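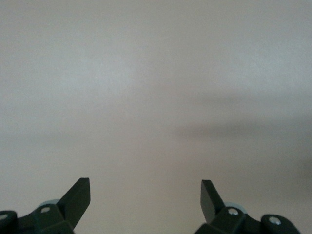
A garra Grustik aberta, vista pela câmera do punho. À direita, uma sombra.

Odette Poulain pede desculpas pela cadeira, que é a única da oficina e tem uma perna mais curta, e depois se senta ela mesma. Fico de pé. A conversa começa pelo assunto que lhe tomou os últimos meses: escolher entre duas garras que, no catálogo, fazem exatamente a mesma coisa.

"No catálogo todas pegam um ovo", diz ela. "Tem sempre a foto do ovo. Eu nunca tive um cliente que me pedisse para pegar um ovo."

As candidatas eram a Grustik, de dois dedos em lâmina, e a Wullthorpe, de dedos macios, que chegou em março numa caixa grande o bastante para um cachorro. O braço foi o mesmo para as duas, um Bakilbridge já veterano. A tarefa também: tirar peças pequenas de uma bandeja e pousá-las em outra, 600 vezes seguidas, sem que alguém encostasse em nada. Somando as repetições perdidas por culpa de cabos, firmware e uma queda de luz, foram 1.466 tentativas.

"As primeiras a gente assiste com emoção", conta Odette. "Lá pela trigésima já estamos falando de almoço."

A Wullthorpe saiu na frente. Pegava torto, pegava de lado, pegava peças que Odette jura não ter posto na bandeja. O problema era soltar. "Ela se afeiçoa. Você manda abrir, ela abre, e a peça continua ali, grudada no dedo." A Grustik tem o temperamento oposto: solta na hora e no lugar, mas exige que a peça esteja onde o programa diz que está, com a rigidez de um funcionário de cartório.

Foi por isso que a câmera virou assunto. Armelle Coste, que cuida da parte de visão e passou a primeira meia hora da entrevista debaixo da bancada, aparece para defender a posição no punho. A outra opção era uma câmera fixa, no alto, comprada da Kılıçarslan e ainda com o plástico na lente.

"Do alto você vê tudo, menos o que interessa", diz Armelle. "No punho eu tenho as pontas dos dedos sempre no mesmo lugar da imagem. Se elas mudam de lugar, sei que alguma coisa afrouxou."

E a superfície clara atrás dos dedos? Ajuda, responde ela, porque a garra é escura e o contorno sai limpo. O que não ajuda são as sombras. Pergunto se o programa as confunde com peças. Armelle olha para Odette, Odette olha para a bandeja.

"Confundiu 28 vezes", admite Odette. "Fechou os dedos no vazio com uma convicção admirável."

Mudaram a lâmpada de posição, depois o limiar de detecção, depois a lâmpada de novo. Armelle acha que a solução definitiva é uma luz difusa presa ao próprio punho. Odette acha que a solução definitiva custa dinheiro e prefere continuar mudando a lâmpada. Segundo as duas, essa discussão é cordial.

A troca de uma garra pela outra, que o manual da Wullthorpe dá por feita em 5 minutos, tomou uma tarde. "São cinco minutos se você já tiver feito", explica Odette. "E se não deixar cair o parafuso."

No fim ficaram com a Grustik, ao menos para as peças rígidas. A Wullthorpe voltou para a caixa, embora Armelle a tire de lá de vez em quando para testar embalagens moles, em que a outra é um desastre. Pergunto se já tentaram o ovo.

"Uma vez", diz Armelle.

Odette muda de assunto e me oferece a cadeira.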